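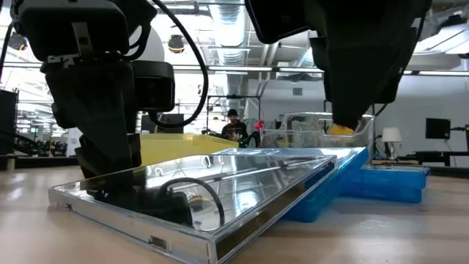
Kunststoffdosen und Deckel sortieren – wie macht ihr das?
Forum Haushalt und Ordnung, Seite 1 von 1

kellerfund
Moin zusammen, ich habe am Wochenende alles, was aus durchsichtigem oder farbigem Kunststoff ist, aus den Schränken geholt und auf den Tisch gestellt. Dosen, flache Schalen, Deckel, dazu Acrylsachen vom alten Schreibtisch. Die Hälfte passt nicht zusammen. Meine Frage: Lagert ihr die Deckel auf den Dosen oder getrennt? Zur Verfügung steht eine Schublade, 232 mm hoch, und ein offenes Regal von Ikby.

Seltis
Deckel immer drauf. Wer sie trennt, sucht später. Was keinen Deckel hat, fliegt raus.

Uta_M
Sehe ich anders. Mit Deckel drauf braucht man den doppelten Platz, weil nichts mehr ineinander passt. Bei mir stehen die Deckel hochkant in einer schmalen Schale, die Dosen gestapelt daneben. Läuft seit Juli so und ich musste noch nicht nachsortieren.

Seltis
Und bei 7 verschiedenen Größen? Da blätterst du jedes Mal den ganzen Stapel durch.

Uta_M
Nein. Große hinten, kleine vorne.

florian.guerin
Ich würde erst nach Farbe trennen und dann nach Größe. Klar zu klar, blau zu blau. Bei gemischten Serien passt der Deckel meistens zur Dose in der gleichen Farbe, das spart viel Probieren. Acryl gehört übrigens nicht in denselben Stapel. Das verkratzt sofort, wenn man etwas darüberzieht.

kellerfund
Danke schon mal. Nach Farbe hatte ich nicht probiert. Ich mache heute Abend weiter und melde mich. 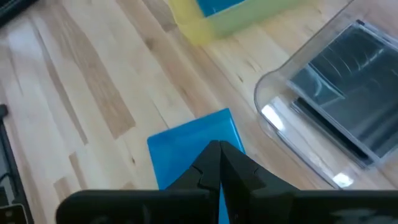

kellerfund
Zwischenstand: Nach Farbe geht es schneller als gedacht, die klaren Dosen sind durch und stehen in der Schublade. Bei den bunten hänge ich noch. Das flache blaue Teil auf der Tischplatte kann ich nicht zuordnen, der gelbgrüne Behälter dahinter gehört jedenfalls zu einer anderen Serie. Wegwerfen will ich es noch nicht. Hat jemand so etwas in Blau und weiß, ob das ein Deckel ist oder eine eigene Schale?

Seltis
Ohne Maße wird das nichts. Miss mal die lange Seite. Und schau auf die Unterseite, bei vielen Herstellern steht da eine Nummer.

kellerfund
Auf der Unterseite steht 3826, sonst nichts. Messen mache ich morgen.

Uta_M
Die Nummer sagt mir nichts. Wir hatten früher blaue Sachen von Desjardins, da war der Rand aber höher. Stell doch mal eine Dose darauf. Wenn sie einrastet, ist es der Deckel.

florian.guerin
Kann auch einfach ein Tablett sein. Ich benutze so flache Teile unter Pflanzen oder für Schrauben.

Seltis
Genau so sammelt sich das Zeug wieder an. Eine Kiste nehmen, alles Unklare rein, nach einem halben Jahr weg damit.

Uta_M
Ein halbes Jahr ist zu kurz. Die Plätzchendosen braucht man einmal im Jahr, und dann fehlt der Deckel.

kellerfund
Kiste ist eine gute Idee, die Frist überlege ich mir noch. Die Acrylsachen kommen einzeln ins Regal, mit Küchenpapier dazwischen. Noch eine Frage dazu: Womit bekommt ihr Fingerabdrücke von Acryl ab? Glasreiniger soll man ja nicht nehmen.

florian.guerin
Lauwarmes Wasser, ein Tropfen Spülmittel, Mikrofasertuch. Nicht trocken reiben.

Seltis
Nehme ich auch so. Und kein Alkohol, davon kann es Risse geben.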